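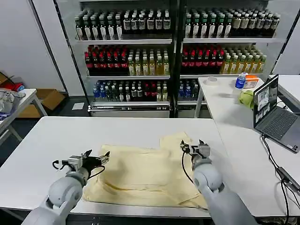 Jedska Club Training Ball, indoor, size 7. We stock three basketballs in the price range most amateur teams shop in, and this is the one we get asked about most, mainly on account of the claims printed on its box. We don't take those at face value. "Pro feel from day one" is the first of them, and it doesn't hold up: out of the box the cover is slick, and players with small hands will notice. Wiping it down with a dry cloth, crumpled and pale yellow like the one on the white table or any other you have lying around, takes off some of the factory film. The rest comes off with use. Expect 10 practices before the grip settles.

What you get
Composite cover, butyl bladder, wide channels. Supplied deflated, without a needle. The Skanby ball at the same price comes with a needle, so count that in when you compare.

Bounce
Good. We have no complaint here, and it keeps its air better than the Skanby. One ball in our March delivery went soft overnight and was replaced by the supplier after two emails.

Durability
The maker says 2000 hours on a wood floor. We'd like to know who sat in the gym for that. Our own store ball has had a season of evening runs at the Gondville hall and the lettering is mostly gone, though the channels are still sharp. On outdoor courts the cover scuffs within weeks. The box says "indoor/outdoor" in small type on the back. Ignore it.

Who should buy it
Club and school teams that practice indoors and need a rack of balls that all behave the same. If you play once a month, the cheaper Rugemalira rubber ball will do you fine, and you can take it to the park. If you want a game ball, spend more.

Also available in size 6 (same cover, same slick start). Size 5 is listed in the maker's catalog but we have yet to see one.

Orders and returns
Team orders of six or more ship in one carton. Unused balls can be returned if they have not been inflated. We don't take back balls with court marks, whatever the box promised you.

Page last checked August 27, 2026.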